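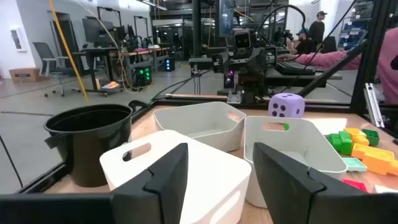 About Unetell

Unetell is an IT services and software company based in Droltodville. We look after computers, networks and business software for small and mid-sized companies, and we make one product of our own, a device inventory program called Arkby. The company is privately owned and has no outside investors.

How we started

Petro Pylypenko and Larysa Levchenko started Unetell after working together at Kovalchuk, a hardware reseller that sold desktops and servers to offices across the county. Kovalchuk was a good place to learn the trade. It sold machines, installed them and moved on to the next order. Customers would then call back months later with questions about backups, licenses and email, and there was no one at the company whose job it was to answer.

Petro and Larysa took those calls anyway, mostly at the end of the day. When Kovalchuk closed its service desk, several of those customers asked if the two of them would keep going on their own. They rented two rooms above a print shop on Mill Street, bought a used server rack from their old employer, and signed their first support contract that September with a dental supply company. That company is still a customer.

For the first few years the work was almost all support. We replaced failed drives, moved people off old mail servers, and set up wireless networks in buildings that were not built with wireless in mind. Zoriana Pylypenko joined to handle billing and contracts. Nazar Onyshchenko came next as our first full-time network engineer.

We moved out of Mill Street when the rooms got too small and the power supply could not keep up with the rack. Our present office is on the ground floor of the old telephone exchange on Carver Avenue. It has a loading door, proper cooling and enough parking for customers who bring equipment in.

What we do

Managed support is the largest part of the business. We currently look after 212 companies. Most have fewer than 50 employees. A typical contract covers the help desk, updates, backups, antivirus and a yearly review of what equipment needs to be replaced. Customers pay a fixed monthly fee per person. Site visits within the county are included. Visits farther out are billed by the hour, and we quote the travel time before anyone gets in a car.

Network work is handled by Nazar's team. They design and install wired and wireless networks, set up firewalls, and connect branch offices to each other. They also take on jobs for companies that have their own IT staff but do not want to pull cable or configure switches themselves. We do our own cabling in offices. For warehouses and anything that needs a lift, we bring in a licensed contractor and manage the job.

Migrations are projects with a start and an end. These include moving a company from one mail system to another, shutting down an old file server, or merging two networks after one business buys another. We normally do the switch on a Sunday so that staff can log in as usual the next morning, and an engineer is on site when they do.

We also sell hardware, but only to customers who ask us to. We have no sales targets with any manufacturer. If you would like to buy your own laptops, we will send you a list of specifications and set up whatever arrives, provided it meets them.

Arkby

Arkby began as a spreadsheet. Oksana Dmytriv, who was then working on the help desk, kept a list of every computer we supported, with its age, its warranty date and the name of the person using it. The spreadsheet grew until it took most of a minute to open. Oksana rewrote it as a small web program over one winter, and the rest of the help desk started using it before it was finished.

Customers saw it during review meetings and asked if they could have access to their own part. We cleaned it up, wrote a manual and began selling it as a separate product. Arkby is now used by 1,311 organizations, and most of them have no other business with us. They include school districts, clinics, law offices, a ferry operator and a number of other IT companies.

The program keeps track of computers, phones, printers, network equipment and software licenses. It sends a notice when a warranty or license is close to its end date. It can read information from most common management tools, and it can also be filled in by hand. Organizations with up to 100 devices can use it free of charge. Above that, there is a yearly fee based on the number of devices. The price list is on the Arkby page.

Oksana leads the Arkby team. They publish a new version every other month and keep a public list of known problems, including the ones we have not fixed yet. Feature requests go on the same list. Some have been there a long time, and the one we are asked about most, offline use on tablets, is being worked on now.

Who we are

Petro Pylypenko is managing director. He still takes part in the support rotation and handles most first meetings with new customers.

Larysa Levchenko is technical director. She is responsible for security, for our own systems, and for the standards our engineers follow on customer sites. She also runs the training program for new hires.

Zoriana Pylypenko is operations manager. Contracts, invoices, purchasing and scheduling all go through her office. If you have a question about a bill, she is the person to write to.

Nazar Onyshchenko leads the network team. Before joining Unetell he installed phone systems, and he still looks after a few of them for customers who are not ready to let them go.

Oksana Dmytriv is head of product for Arkby.

How we work

Calls to the help desk are answered by our own staff at the Droltodville office from 7 a.m. to 6 p.m. on business days. Outside those hours, customers with an extended contract can reach the engineer on call. We do not use an outside call center.

Each customer has a named engineer and a backup. The named engineer visits at least twice a year, even when nothing is broken. Many small problems never get reported, and we hear about a good share of them during those visits.

We write down what we do. Every customer has a set of documents listing their network layout, accounts, suppliers and recovery steps. The documents belong to the customer. If you leave us for another provider, you get the full set, along with all passwords, and we will spend up to a day with the new provider at no charge.

Contracts run for one year and then month to month. We ask for 30 days' notice.

Security and privacy

Our engineers use individual accounts on customer systems, protected by two-step sign-in, and access is removed the day someone leaves the company. Remote sessions are logged. Customers can ask for the log at any time.

Data stored in Arkby is kept in two data centers and backed up every night. We do not sell it or use it for advertising. You can export all of your records as a plain file from the settings page. When an account is closed, its records are deleted after the waiting period given in the terms of service.

If you think you have found a security problem in Arkby or on this site, please write to the security address on the contact page. Larysa reads those messages herself. We answer within two business days and credit people who report problems if they wish to be named.

Training and jobs

We take on two trainees each year through the technical college. Trainees are paid, spend their first months on the help desk, and then choose between support, networks and product work. Three of our current engineers started this way.

Open positions are listed on the jobs page. A degree is not required for any of them. We look for people who can explain a technical matter clearly over the phone, and the interview includes a short exercise on that.

Visiting us

The office is at the corner of Carver Avenue and Depot Street in Droltodville. The customer entrance is on the Depot Street side. If you are dropping off equipment, use the loading door and ring the bell. Please label each item with your company name and a phone number.

We do not repair home computers, but the front desk keeps a list of local shops that do.

For new business, use the form on the contact page or call the main number and ask for Petro. Existing customers should call the help desk line printed on their contract.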